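PONTHORPE MERCHANTS ASSOCIATION
Minutes of the regular meeting, 7/15/01
Held in the back dining room, Cotside Grill, Ponthorpe

The meeting was called to order at 4:00 p.m. by the president. A quorum was present. Seven member businesses were represented, along with two guests from the restaurant next door to Shboul Bakery.

1. Minutes of the last meeting
The minutes of the June meeting were read. One correction: the sign permit discussed under old business was for the side wall of the hardware store and not the front. Minutes approved as corrected.

2. Financial report
Balance in the checking account is $3,000 after payment of the spring flyer. Outstanding bills are $636 to the printer for the second run of shopper maps. Dues are still owed by several members and second notices will be mailed. Motion to accept the report and pay the printer. Seconded and carried.

3. Partnership between Shboul Bakery and Cotside Grill
The owners of the two businesses reported that they have signed papers to open a lunch counter together in the former shoe store on the corner. Each will keep its present location and the lunch counter will be a separate company, owned in equal shares. The bakery will supply bread and desserts and the grill will run the kitchen. The lease is signed and work on the floor has started. They hope to open before school starts.

A member asked whether the new company would need its own membership or could come in under one of the existing ones. The bylaws say one membership per place of business. It was agreed that the lunch counter will join separately at the regular rate, and that dues for the rest of this year will be cut in half for any business opening after July 1. Motion made, seconded and carried, with one opposed. The member opposed asked that the minutes show he was in favor of the lunch counter and against changing the dues in the middle of the year.

4. Parking
The town has offered to change the two-hour spaces on the east side of the main street to 30 minutes. The dry cleaner and the bakery are in favor. The beauty salon is against, as most appointments run longer than that. After a long discussion it was suggested that only the spaces nearest the corner be changed. The secretary will write to the town clerk with that suggestion and ask for an answer before the August meeting.

5. Sidewalk sale
The sale will be held the first weekend in August, Friday and Saturday. Tables must stay within four feet of the storefront so that strollers and wheelchairs can pass. The association will pay for the newspaper ad. Members who want their own line in the ad should give the wording to the secretary by the end of this week. The grill asked for permission to sell cold drinks from a cart. No objection.

The rain date was discussed and dropped. Members will move their tables inside if the weather is bad.

6. Member news
Dramico, the bath and kitchen fixtures dealer, reported that it has taken over the second half of its building and now has both floors open to customers. Business with contractors is steady and the owner would like more walk-in trade. Dramico offered to host the August meeting in the showroom. 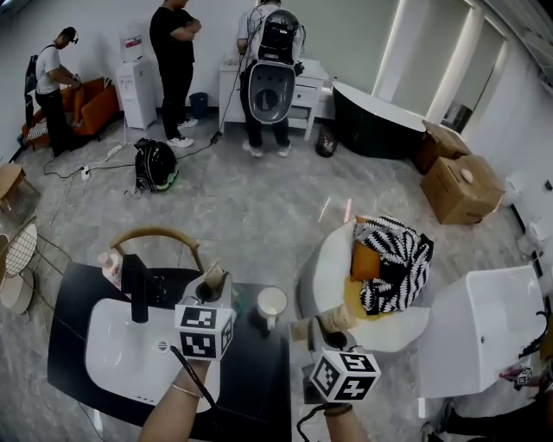

Vanity and basin at Dramico.

The offer was accepted with thanks. Folding chairs will be brought over from the grill. The entrance after 6:00 p.m. is by the side door, and members should park in the rear lot.

The hardware store will close for inventory the last two days of the month. The florist has a new phone number, which will be added to the next printing of the map.

7. Old business
Holiday lights: the electric company has not yet returned the inspection form for the poles at the north end. Carried over.
Trash barrels: two of the four ordered have been delivered. The secretary will call the supplier.

8. New business
A request was received from the high school band for an ad in its fall program. Motion to buy a half page, the same as last year. Seconded and carried.
It was asked whether meetings could be moved back to a weekday, as Sunday is difficult for the restaurants. The August meeting will be on a Tuesday at 6:30 p.m. as a trial.

There being no further business, the meeting was adjourned at 5:25 p.m.

Respectfully submitted,
Secretary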